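Gornus Lake Lodge or the Juvanley for a family of five?
Posted by Rogelio Sebastian, Oct 10, 2024

We're looking at the last full week of May and have it down to two places. Gornus has the lake and the indoor pool. The Juvanley is closer to downtown Staltau and costs less per night. Kids are 4, 9 and 12. We want breakfast on site and one room if we can get it.
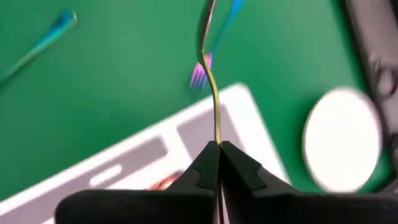 Price difference is $50 a night before taxes. We'd have a car either way. Has anyone stayed at both?

tandem_pat
Both, two years apart. Gornus is the better resort if you plan to stay put. The pool is heated and there's a shallow end your 4 year old could use. Breakfast is a buffet until 10:30. Rooms are standard, two queens and a pullout. The pullout is bad. Our oldest ended up on the floor with the cushions.

kmw73
I'd say Juvanley. Gornus charges for parking and a resort fee on top of the rate, so that $50 is more than $50. We paid $23 a day just to park. Juvanley parking was free when we went.

tandem_pat
The resort fee covers the canoes and the shuttle, though. If you use them it comes out fair.

kmw73
We didn't use them. It rained. You still pay.

lakeside_dee
Ask for the back building at Gornus if you go. We had 726 and it was quiet, with a view of the water over the tennis courts. The front building is over the loading area and the trucks start early.

Rogelio Sebastian
Thanks. Does the back building have the same size rooms? And is it a long walk to breakfast with a 4 year old?

lakeside_dee
Same size as far as I know. Five minutes, all indoors except one covered walkway. There is an elevator but it's slow.

hollis_r
Going against the crowd here. I would skip both and rent at Baptista Cottages. Two real bedrooms and a kitchen. Five people in one hotel room for a week is too much with a 12 year old.

kmw73
Baptista has no pool and it's a 40 minute drive to Staltau. He said he wants breakfast on site.

hollis_r
Breakfast is on site if you make it. But fair point about the pool.

tandem_pat
One more thing on the Juvanley. They do have rooms for five, but only on the street side, and you can't book them online. You have to call the desk. My sister booked a regular room and was told at check-in that four was the limit. They found her something, but she paid extra.

Rogelio Sebastian
Good to know, the website let me put in five with no warning. I'll call them tomorrow and ask Gornus for a total with the parking and the fee included. Leaning Gornus because of the pool, but my wife likes the idea of walking to dinner.

kmw73
Get the total in an email. Ours changed between the phone call and the bill.

Contact us | Copyright 2024 | Back to top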